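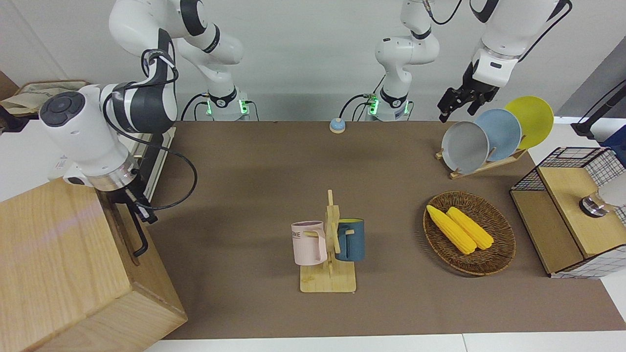 2 min read

For many years I kept my cups in a closed cupboard, one inside another, and I broke the handle of at least one every winter. Now they have a mug tree. It is a simple thing, a post with short pegs on a flat base, and it has changed how my small kitchen works more than any expensive item I bought.

The shop Agbayani, where I bought mine, sells them in light wood in two heights. I took the lower one. My shelf leaves me only 300 millimeters below the cupboard, and with a cup hanging on the top peg you need some air above it. The base should be flat and wide. Before you pay, hang one heavy cup on one side and push the post a little with your finger. If it leans, leave it in the shop.

The dish rack is a different question. Many people treat it as a place for plates to dry, and then the plates live there all week. I did this also. I don't think it is a crime - in a kitchen without much storage, the rack is simply a second shelf. But then it deserves a good position, near the cups and away from the stove, where fat settles on everything.

Under my rack and mug tree there is a brown mat. It was sold by Clenum as a desk mat, and I cut it from 200 centimeters down to 198 so that it would meet the wall without a fold. Two centimeters sounds like nothing, but a fold catches every crumb.

Wooden boxes I like for the things which have no shape of their own: napkins, string, bags of rice. Choose boxes where the grain runs along the long side, it looks calmer. Vegetables are better in a basket. Corn especially should be seen, or you will forget it, and after a few days it is not sweet anymore.

And leave space for one useless object. A small service bell, for example, with a silver dome. Mine cost around 200 pesos and I ring it when the soup is ready.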